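June, late afternoon, bench side of the workshop

Right, catching up on the curtain booth before I forget which bits were a good idea and which bits were me being stubborn. I've been scribbling on the backs of delivery notes all week, so this is the tidy version (tidy-ish).

To recap for anyone who's been over at Hosten and missed all of it: we wanted a black surround for the light wood table, three sides, tall enough that you don't see the shelving or the door when you're sitting down at the table. It had to come down again without tools. And it had to cost next to nothing, because the money went on the Baltau shelving and I don't regret that for a minute, the shelving is lovely.

**The cloth**

I went round in circles over this. First sample was a shiny lining sort of fabric, cheap as anything, and it was dreadful. Every lamp in the place showed up in it as a smear. Second was felt, which I really liked, lovely dead black, but it picks up every thread and wood shaving within reach and I'm not going over a wall of felt with sticky tape every morning. What we ended up with is the plain black from the Bạch roll, 3000 mm long for the back piece before hemming. It's a middling weight. It hangs well enough once it's been up a while, and it doesn't fray much if you cut it with the good shears (the good shears, please, the orange pair have been used on sandpaper again and I can tell).

After hemming the back piece measured 2851 mm. I'm writing that down in full because I've now measured it twice on separate occasions, having lost the number the first time. I took more into the hems than I meant to. I'd folded them double, then didn't like the look of one end and folded it again, and off went another bit. Fine. It still covers, but there's less to play with in the corners than I planned, and the corners are where all the trouble has been.

The side curtains are cut from what was left. The right-hand one was short, so it's got a second piece lapped over the top and hanging down over the lower one. I was going to sew it. I had the machine out and threaded and everything! Then I held the two pieces up and thought, well, that hangs by itself, why am I sewing it. So it's lapped and left. It does mean there's an edge running across that side, and the cloth underneath goes into loose folds whatever I do to it. If somebody wants to sew it properly I'll happily thread the machine again.

**Hanging it**

I tried three ways of hanging. Curtain rings on the rail were noisy and the back piece sagged in scallops between them, like bunting. Sticky hook-and-loop tape was marvellous for a day and a half and then I came in to find the whole back lying across the table. Clips won. The small dark ones, pinched along the top edge, and you can shift one along in a second if there's a droop starting.

Note on the clips, as I've changed my mind about it: I started out spacing them evenly, with a tape, very proud of myself. Evenly isn't what the cloth wants. It wants a clip close in at each corner where two bits of curtain meet, and then hardly anything in the middle. The middle looks after itself. If you put lots along the middle you get little peaks and it looks like a circus tent.

**Creases**

Yes, I know. I've had remarks. The back piece came off the roll, got folded flat, and then sat under a box of hinges for most of a fortnight, so it's got lines across it and they're not in a hurry to leave. Things tried so far:

- Hanging it and waiting. Some improvement, then none.
- Water from the plant sprayer, smoothed down by hand. Took the small wrinkles down a little, did nothing for the fold lines.
- Iron on the low setting through a tea towel, on one corner of the spare. Worked, but it left a faintly glossy patch where I'd pressed too hard, so I stopped.

Next go will be a proper steamer, from the front, with the cloth hanging. There's one in the Multis catalogue that would do and I've put it on the list, underneath the new bin. Until then, wrinkles.

**The letters**

This was the fun part and I will admit I spent more time on it than on everything else put together. The idea was that a plain black back wall is a bit glum to work in front of, and we'd got the big slab-serif alphabet drawn up already from the open day signs. So: seven letters, two rows, "Fast" on top and "UMI" underneath in bigger capitals.

Colours came out of the scrap box, which is why there isn't a scheme. I laid them all out on the floor and kept swapping until I stopped wincing. Blue F, a pinky lilac a, yellow s, peachy orange t. Then a burnt orange U, a really bright yellow M and a lilac I. I was worried about two yellows and I was wrong to be, the M is so much louder than everything else that the s hardly registers as the same family. The M sits in the middle of the bottom row and holds the whole thing down.

I did want to redo the t in green. I cut one. It vanished against the black from across the room, just a murky shape, so peach stayed. Same lesson as with the open day signs really: darker colours that look rich on the bench go to nothing on black cloth. Keep it pale or keep it bright.

Cutting: the rounded serifs are a pain with a knife. You get a lot of little flats instead of a curve. What worked best was cutting them square-ish and a touch too big, then taking the corners round in small bites with scissors, turning the letter and keeping the scissors still. The counter in the a took me three goes. First one tore, second one came out shaped like a kidney bean, third one's on the wall.

Placing them: I made a paper template with both rows on it and pinned it up and stood back and hated it. Everything dead level and evenly spaced, like a chemist's. So I took the template down and did it by eye. The F leans over to the right, the t tips back a bit to the left, and I left a wider gap between the a and the s than there "should" be. I've had one request to close the gap up. I've lived with it for several days now and I like it.
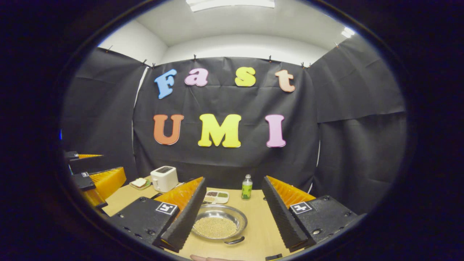 Does the cloth need to be pulled tight before the letters go on?

Let it hang for a day first, then put the letters on without stretching it. If you pull it tight and stick them down, the fabric relaxes afterwards and puckers round the edges, and you have to peel everything off and start again. I did exactly that with the U.

**Corners**

The one thing I'd call unfinished. There's a pale gap showing down the left corner where the side and back panels meet, worse towards the top, and on the right there's a thin white strip doing the same sort of thing. I've put clips near both corners and it still isn't shut. The wall behind is white, so any gap at all shouts at you.

What I think is going on is that the panels are hung edge to edge when they ought to overlap by a good hand's width, and those extra hems of mine have eaten the overlap. Options, in order of how much I feel like doing them:

1. Run a narrow strip of black down behind each corner, clipped at the top and left to dangle. Five minutes.
2. Take the third fold out of the back piece hem and get some width back. An evening with the unpicker, and I'd have a line of old needle holes.
3. Recut the back from a new length. No.

So it'll be option one, with the offcuts in the drawer labelled 1918 (don't ask, it's the number that was on the drawer when it came, and everyone knows where it is by now). There should be enough in there for both sides if the left-hand strip is cut on the slant, wide at the top and narrower going down.

**Light**

Ceiling lights are full on in there and the booth has no lid, so the table gets plenty. Good for working. Less kind to the cloth, as light from above finds every crease. I tried an evening with half the lights off and the backdrop looked miles better and I couldn't see what I was doing, so that was the end of that. I did think about a strip of cloth across the top of the back wall as well, to hide the white bit above the curtains, but it would mean another rail and I'd rather have the corners right first. Parked.

**The table**

Left as it was. There was talk of painting it and I'm against. The pale wood against the black is half of why the thing looks any good, and paint would chip along the front edge in no time. It could do with a wipe of oil at some point. The tin's on the shelf over the sink but it's gone thick, so try a bit on an offcut first.

**Bits for whoever's in next**

- Spare clips are in the jam jar. Please put them back in the jam jar. They've been turning up on crisp packets.
- If you take the back wall down, roll it round the cardboard tube with the letters facing out. Don't fold it. Please, please don't fold it.
- The spare green t is in the scrap box along with a second U that I cut the wrong way round before noticing that a U is nearly the same both ways, and used the first one anyway.
- Black thread is nearly gone. I've put it on the Hosten order with the knife blades.
- The step stool wobbles on the side nearest the door. Use the ladder for the top clips.

Still to do by me: corner strips, steamer, and find out whether the leftover Bạch cloth is enough for a cover over the table when it's not in use. I measured it at lunch and wrote the answer on my hand and then washed up.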